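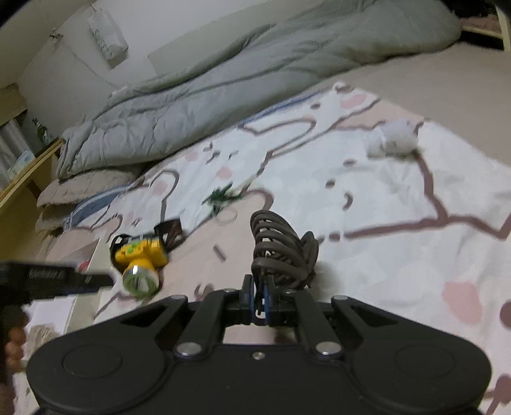
Fig. 4. Dark gray ribbed piece, open form, with black gripper.

4. Setting Up Your First Poetry Book in Halix

You have a manuscript, you have the poet's blessing, and now comes the fun part! This section takes you from a plain text file to a set of page proofs. If you haven't made a project folder yet, go back to Section 3 and do that first.

4.1 Bringing in the manuscript

1. Open Halix and choose New Book, then Verse. Prose is the default, so look twice before you click.
2. Drag the manuscript file onto the left panel. Halix makes one entry for each poem wherever it finds a title line followed by a blank line.
3. Check the entries against the poet's own contents list. Poems called "Untitled" get merged if they sit next to each other. Click between them and press Split.
4. Open Line Rules and turn on Keep Indents. Every stepped line and hanging indent comes through just as it was typed - it's a lovely thing to see the first time.
5. Save.

Note: Front matter goes in its own panel, including the dedication, epigraph and acknowledgments. An introduction longer than 2,000 words should be brought in as a separate prose part, with its own running head.

4.2 Page size and type

1. Under Page, pick the Vadstead preset. It has a wide outer margin and plenty of air at the foot, and we have used it for most of our own books.
2. Set the text face to Lereo, 11 point. Leave the leading on Auto for now.
3. Find the longest line in the book with Tools > Longest Line. If it turns over, try a smaller inner margin before you touch the type size.
4. Set Stanza Breaks to Mark at Page End. A small symbol will appear wherever a page break and a stanza break fall together. Decide with the poet whether to print the symbol or move the break.

Caution: Changing the page size after this point clears every hand-placed break. There is no undo for it. Make a copy of the project first.

4.3 Proofs

1. Choose Proof > Facing Pages and export.
2. Print the whole thing on paper, both sides, and fold it. Please do this even for a tiny pamphlet! Reading a poem across a real gutter is a different experience from reading it on a screen.
3. Send one set to the poet and one to a reader who hasn't seen the manuscript. Yee-man Wei read the proofs for our June book and caught a whole missing couplet, plus a misspelled name in the acknowledgments.
4. Enter corrections from both sets in one sitting, poem by poem, and tick each entry as you go.
5. Export again with a new proof number.

Note: Corrections that add or remove a line will shift the pages after them. Run Tools > Check Contents before you export.

4.4 Print run

Type your run into the Quantity box before you send anything out for a quote. The Nikolaidis template starts at 800 copies, and you can change it to any number you like. Halix adds the overs on its own line, so a run of 800 may show as 846 on the job sheet.

Caution: The ISBN field locks once the job sheet is made. Read the number out loud to someone who has the original in front of them.

Go on to Section 5 for covers and spines.

Last updated: 8/19/18

Related
Section 3: Project Folders and Backups
Section 5: Covers and Spines
Adding Translations on Facing Pages
Contributor Notes for Anthologies
Making a Launch Flyer from Your Cover File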